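Buscar en el sitio Introduzca su búsqueda Ir

La tolerancia no es un adorno del plano

25 de enero de 2018
Por Jamie Bickerstaff

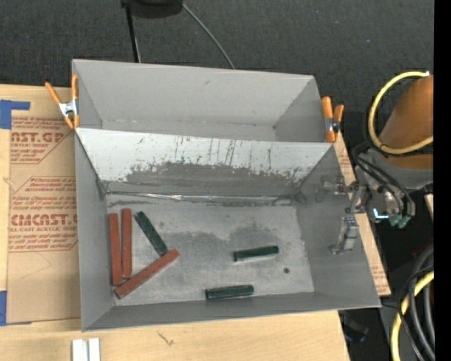

Según Hosseinzadeh, en una respuesta a mi columna de octubre, exigir tolerancias dimensionales en los envases retornables encarece el producto y no aporta nada al pequeño distribuidor, que apila a mano y corrige a ojo. El argumento es frecuente y merece una respuesta por partes.

El coste existe. Un molde con control dimensional cuesta más que uno sin él, y la verificación por lotes consume horas de taller. Lo que discuto es dónde se contabiliza. En el pliego de Clundeo, la cota exterior de la cubeta figura como valor nominal, sin desviación admisible. Dos proveedores pueden cumplirlo y entregar piezas que no encajan entre sí. La diferencia la paga después quien carga el camión, en forma de huecos, calzos y pilas inestables.

El almacén de Drivthorpe mueve 272 cubetas por turno. Con una desviación de 5 milímetros por pieza, una fila larga pierde una posición completa, y el operario termina mezclando alturas para aprovechar el espacio. Ningún presupuesto de compra recoge esa partida.

Tampoco comparto que el desgaste vuelva inútil la medida inicial. El desgaste se puede acotar si se conoce el punto de partida. En Nakmont retiran la cubeta a los 200 ciclos o cuando el borde superior sale de cota, lo que ocurra antes. El segundo criterio solo puede aplicarse si alguien escribió la cota.

Propongo una modificación modesta del pliego: desviación admisible en largo, ancho y altura de apilado, método de medida y temperatura de ensayo. Caben en media página. El color y el logotipo ocupan ahora dos.

Contacto | © 2018 Todos los derechos reservados | Volver arriba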